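Search the archive
Search
List home

Last updated 30 March 2021

Subject: Re: Washing brushes - what does everybody use?

Hello all,

What a lovely lot of replies this has had! I meant to answer on Sunday but the dog had other plans, so forgive me for going back to the first question:

> I've been washing my face brushes with baby shampoo and the big
> powder one has started shedding all over my cheeks. Is it the
> shampoo, or have I simply had it too long? And do you dry them
> standing up or lying down?

I doubt it's the shampoo - I've used the same sort for years. My guess is water getting up inside the ferrule (the metal collar) and softening the glue. Hold the brush with the hairs pointing down under the tap, keep the water lukewarm, and squeeze it out gently in a towel.

As for drying, flat every time for me, with the heads just over the edge of a shelf if you can manage it.

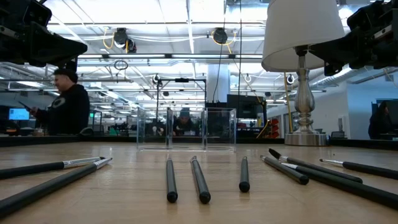
Brushes out on the table

My old Fellano powder brush shed for the first 2 washes and then settled down beautifully, so do give yours another chance before you bin it. The Ferow one I bought to replace it (silly me) never lost a hair but feels like a yard broom!

Once they're completely dry they can go back in a pot or a stand, heads up, so that nothing gets squashed.

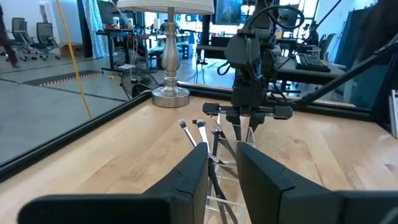
I leave mine overnight at the very least, and the thick ones until the following evening, as the middle stays damp long after the outside feels fine. Do let us know how you get on, and whether the shedding stops.

Warmest wishes to everyone,
your Lisania-lipstick hoarder

Contact the list owner | © 2021 | Back to top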